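Facilities > Inspections > Workrooms > Furniture and Surfaces

Ginditdale Annex, Workroom 6
Furniture, surface and egress checklist
Date of inspection: 31 January 2018
Previous inspection: August

Ratings: S = satisfactory, M = minor defect, R = repair before next use, N/A = not applicable.

1. Egress
1.1 Main door opens fully, closer working. S
1.2 Secondary door unobstructed on both sides. M
Comment: Stacked chairs in the corridor reduced the clear width. Moved during inspection. Floor marking to be repainted.
1.3 Exit sign lit on battery test. S

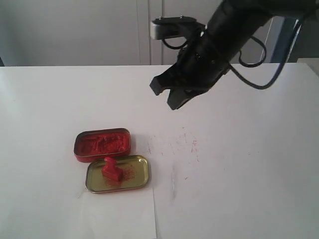

2. Floor
2.1 Tile seams flat, no lifted corners. M
Comment: One lifted corner next to the sink. Tile is from the 1991 fit-out and no matching stock is left. Re-bond the existing tile.
2.2 Floor outlet covers closed and flush. S
2.3 Mat at door lies flat. S

3. Electrical (visual only)
3.1 Outlet plates intact. R
Comment: Plate left of the sink cracked through at the lower screw. Circuit locked out and tagged. Replace with a Talon steel plate, same as Workroom 5.
3.2 Extension cords not used as permanent wiring. S
3.3 Panel door labeled and closed. M
Comment: Directory card out of date. Acharya Electric to supply a new card with the outlet work.

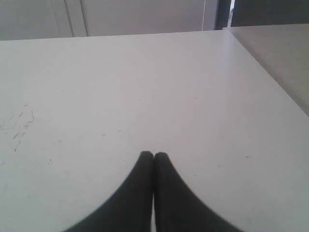 4. Storage
4.1 Wall shelving anchored. S
4.2 Heavy items below shoulder height. M
Comment: Paint cans on the top shelf. Relocate to the flammables cabinet.
4.3 Cabinet self-closing latch engages. S
4.4 Load labels posted on shelving. R
Comment: Label missing on the Plorent unit. Rated load per the maker's sheet is 3000 N per bay. Do not load further until the label is back up.

5. Tables
5.1 Legs tight, levelers in contact with floor. M
Comment: One leveler backed out. Adjusted and lock nut tightened.
5.2 Edges free of chips and splinters. S
5.3 Tops suitable for the work done on them. S

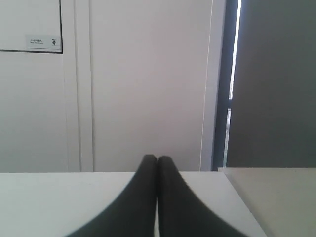

Comment on 5.3: Table tops are to be checked under the normal room lights, then again with a hand lamp held low across the surface. Scratches and raised spots show up better with the second method. A white tabletop like the one under the closed black gripper fingers should be wiped before the lamp check, as dust on a pale top can pass for surface wear. Use a damp cloth with no abrasive cleaner. Record any scratch that catches a fingernail under 5.2 if it reaches the edge, otherwise under 5.3.

6. Follow-up
6.1 Items rated R: 3.1, 4.4. Room may stay in use with the tagged circuit off.
6.2 Items rated M to be closed before the next scheduled inspection.
6.3 Copy of this sheet to be kept in the door pocket.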